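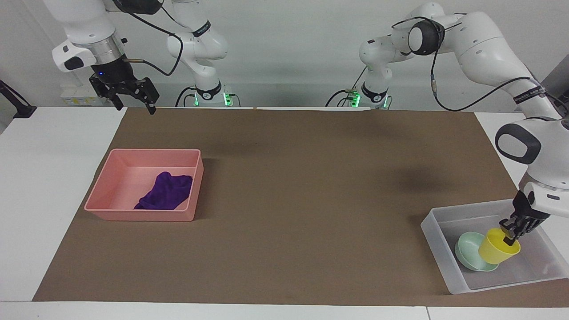

A pink bin, a translucent one and a yellow cup on brown paper.

The Case for the Ugly Bin

I own 15 plastic bins. I counted them in January 2025, on the floor of my hall closet in Ondville, after reading yet another article that told me to throw them all out and buy matching ones in a color called oat.

The article was very sure of itself. A home, it said, should be calm to the eye. Bins should be woven, lidded and labeled in a thin gray font. The matching set it recommended came to $317 before tax. For that money I would get to look at a shelf and feel nothing at all.

I would like to speak up for the pink bin. Straight sides, flat bottom, a pink that belongs to no decorating scheme I've ever met. You can throw a crumpled purple cloth in it and the cloth stays crumpled and everyone knows where it is. When I ask my nephew to bring me the rags, I say "the pink one" and he's back before I finish the sentence. Try that with six identical baskets in oat. My friend Rhiannon Rosser bought the full woven set last August and now spends her evenings lifting lids like a game show contestant. She had labels, but the labels said things like "Essentials."

The second bin worth defending is the see-through kind, or the nearly see-through kind, the milky plastic that shows you a shape and lets you guess. Organizers look down on it. They say it puts your clutter on display. Well, yes, it's my clutter and I'd like to find it. A yellow cup in a cloudy bin is a cup I will use again. A yellow cup in a lidded seagrass trunk is an heirloom.

I'll admit the ugly bin has its faults. It cracks at the corner if you stand on it, and I have stood on it. The sizes never nest, as if each one had been designed by somebody who had heard of the others and disliked them. And there is a point at which a person owns too many, which my brother-in-law, Aurelio Robles, puts at four. He keeps his socks in the dryer, so I take his views with some caution.

What bothers me about the calm-home people is the idea that tidying is something you do for a visitor. They want the closet to photograph well. I want to open mine at ten at night, half asleep, and put my hand on a dish towel. Those are different jobs and they call for different plastic.

So the oat set stays in the store. I did get rid of one bin after the count, a green one with no bottom to speak of. My nephew has it on his head as I write this.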